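Aneck – registros de la estación de clasificación de tapones

Ficha de datos y notas de uso. Mantenimiento: Thaddäus Tanner. Consultas sobre turnos y encuestas: Rohani Goh.

Resumen

Aneck reúne los registros de una estación robotizada de clasificación de tapones y piezas pequeñas en la planta de Skollanov en Jondbridge. Se grabó durante 11 semanas, con el personal del turno de mañana trabajando en la misma línea. Además de las trayectorias del brazo y las imágenes de cámara fija, incluye las notas de turno y dos rondas de encuestas a la plantilla. Lo publicamos porque casi todo lo que teníamos a mano sobre estaciones de este tipo trae solo la parte de la máquina.

Contenido

episodios/ – un directorio por intento de agarre, con vídeo, posiciones articulares y apertura de la pinza
turnos/ – notas escritas por los operarios, transcritas sin corregir la ortografía
encuestas/ – respuestas anonimizadas, antes de la instalación y al cierre de la grabación
tareas.csv – reparto de tareas por puesto, antes y después
CAMBIOS.txt – historial de versiones

Hay 400 episodios. Cada uno lleva una etiqueta de resultado: agarre, fallo, intervención o descartado. La etiqueta «intervención» significa que una persona paró el brazo o colocó la pieza a mano. No indica el motivo; para eso hay que cruzar la hora con turnos/.

Qué cambió en la línea

Antes, cuatro personas separaban piezas de pie, con rotación cada dos horas. Con la estación en marcha quedan dos en separación manual, una en supervisión del brazo y una en control de calidad. No hubo despidos durante la grabación, pero un contrato temporal que terminaba en octubre no se renovó, y eso aparece mencionado en varias encuestas.

El puesto de supervisión no existía. La formación duró 33 horas, la mayor parte en horario de trabajo. Las respuestas sobre este puesto están divididas: baja la carga en muñecas y hombros, sube el aburrimiento, y quien supervisa habla menos con el resto porque tiene que quedarse junto al panel. En la segunda ronda, 4 personas pidieron que el puesto rotara como los demás. Se aceptó en la semana siete. Los episodios anteriores a esa fecha tienen por tanto una sola persona supervisando.

Las notas de turno recogen bastantes quejas sobre el ritmo. El brazo es más lento que una persona en piezas sueltas, y durante las primeras semanas la línea se ajustó a él sin avisar. Se puede ver en los tiempos entre episodios.

Limitaciones

Una sola planta y un solo turno. El turno de noche no participó.
La segunda encuesta la respondió casi todo el personal de la línea, pero la primera se pasó en papel y se perdieron hojas.
Las marcas de tiempo de la cámara y del brazo se desajustan hasta un segundo en las dos primeras semanas. El script sincronizar.py, escrito por el equipo de Lau, lo corrige en la mayoría de los casos.
La orientación de las imágenes no está normalizada. Hay que girarlas antes de entrenar si el modelo lo necesita.

Usos no previstos

Las encuestas y las notas no deben usarse para evaluar el rendimiento de trabajadores concretos ni para intentar identificarlos. La plantilla dio su consentimiento con esa condición, y está recogida en la licencia. Tampoco recomendamos calcular a partir de tareas.csv cuántos puestos se pueden suprimir: la tabla no incluye limpieza, atascos ni cambios de lote.

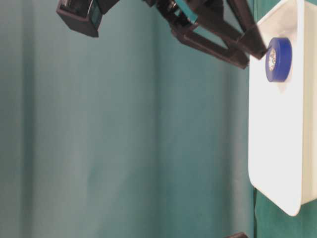

¿Puede el personal pedir que se retiren sus notas de turno una vez publicadas?

Las notas se retiran en la versión siguiente, sin tener que dar explicaciones. Basta con escribir a Rohani Goh indicando la semana y la hora aproximada del turno. Las copias ya descargadas no se pueden recuperar, pero la retirada se anota en CAMBIOS.txt y la licencia obliga a borrar esas entradas.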